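Coil, Tag, Shelve: Clearing Cables at the Stosholm Office

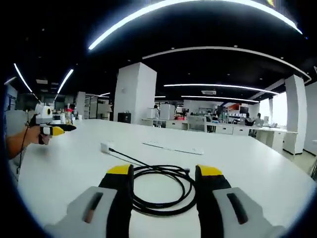 By the facilities editor, Custa Workplace Notes

Every loose cable at the Stosholm office passes over a long white table before it goes back into storage. The equipment coordinator, who has run the cable store for six years, asked to be identified by role only.

"A cable comes in as a heap," the coordinator said. "It gets opened out, checked by hand from end to end, and wound again. A loose coil is fine. Tight turns near the plug are what break the conductor."

The store holds 868 tagged items, and the coordinator estimates that power adapters cause the most work. Adapters and their leads are often separated during desk moves. The rule now is that the adapter stays on the table beside its cable until both carry the same tag number.

"If the label on the adapter can't be read, we don't guess at the voltage," the coordinator said. "It goes in the recycling bin."

Coils are wound to fit a flat tray, with 12 trays to a shelf. Anything over 400 centimeters long is hung on a hook instead. Fabric ties replaced plastic ones in August, after a trial at the Zadthorpe site in which 100 cables were tied each way and inspected on return.

"The plastic ties were pulled too tight and then cut off with scissors," the coordinator said. "We found nicks in the jacket. With fabric, none."

Asked about the choice of a white surface, the coordinator cited contrast. Black cable shows clearly against it, and so does a small connector that might otherwise be swept off with the packaging. The drawback is glare from the ceiling lights, which makes printed labels harder to read at some angles.

Tagging is done with the Takagi list, a shared spreadsheet named after the meeting room where it was first set up. Each row gives length, connector type, and tray. Color is left out.

"They're nearly all black," the coordinator said. "The column told us nothing, so I deleted it."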